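Mixed storage on the kitchen table
Dunleavy Home Quarterly, October issue

Fruit and bread are often set out together after shopping and left until someone puts them away. The arrangement is convenient for an hour or two. Over a full day it works against most of the items involved.

Steamed buns lose quality fastest. Once cut or torn, the exposed crumb dries and hardens at room temperature. Pieces should go into a closed container and then the freezer if they will not be eaten within 2 days. Reheat from frozen over boiling water for 9 minutes.
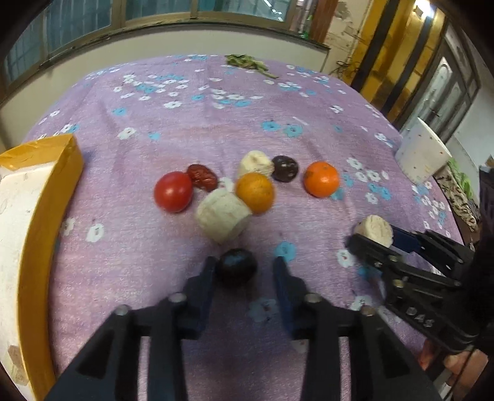 Tomatoes and plums both give off ethylene, which speeds ripening in nearby fruit. Tangerines respond less but soften where they are pressed against a neighbor. Keep them in a single layer, stem side up. Dried jujubes take up moisture from fresh produce and belong in a jar.

A cloth under the fruit limits bruising on a hard top. Cotton is suitable; wash it at low heat if the print is dark. The Uleo divided tray does the same job, with 15 mm walls between compartments. Skandport sells a deeper version with a lid, better suited to bread.

Ripe plums go to the refrigerator. Tomatoes stay out until cut.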